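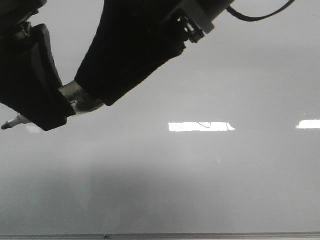
¿Cuándo se celebra el encuentro de puzles de Seseck?

En noviembre, durante un fin de semana entero. Las puertas abren a las 9:30 y las mesas se quedan montadas toda la noche, así que puedes dejar tu puzle a medias e irte a dormir tranquilamente.

¿Cuántas piezas tienen los puzles?

En la prueba individual trabajamos con 1.000 piezas y en la de parejas con 2.000. La prueba de equipos es nuestra favorita – 4.000 piezas entre cuatro personas, ¡y se oye cada grito cuando alguien cierra un borde!

¿Necesito experiencia para apuntarme?

Ninguna. Cada año viene gente que no había hecho un puzle desde el colegio y se marcha con tres bajo el brazo. Si prefieres ir sin reloj, en la sala Lokach hay mesas libres donde te sientas, coges piezas y charlas con quien tengas al lado.

¿Puedo traer mi propio tapete o bandejas?

Claro que sí. Los tapetes enrollables valen en todas las pruebas y las bandejas también, hasta seis por participante. Lo único que no admitimos en competición son las piezas clasificadas de casa (sí, alguien lo preguntó).

Me falta una pieza, ¿qué hago?

Levanta la mano y sigue montando. Primero se mira en el suelo, en las mangas y dentro de la caja. Si no aparece, se da el puzle por terminado con el hueco y el tiempo cuenta igual.

¿Cómo funciona el intercambio?

Traes un puzle completo en su caja y te llevas otro de tamaño parecido. El año pasado cambiaron de manos 1.376 cajas, incluido un paisaje nevado de Tenton que es casi todo blanco y que ya tiene lista de espera. Escribe en la tapa cualquier defecto, por pequeño que sea.

¿Habrá talleres?

Dos. Aleksandra Domański repite con el suyo sobre cómo clasificar por forma cuando el color no ayuda, y es una maravilla ver cómo un cielo liso empieza a tener sentido. El otro trata de enmarcar y pegar, con cola y cartón incluidos en la entrada.

¿Dónde se aparca?

Detrás del pabellón Seol, entrando por la calle de atrás. Las plazas se llenan pronto por la mañana.

¿Pueden venir niños?

Pueden y nos encanta que vengan. Hasta los 12 años entran gratis y tienen su propia prueba el segundo día, después de comer.

Usamos cookies propias y de terceros para mejorar tu visita. Aceptar | Configurar | Rechazar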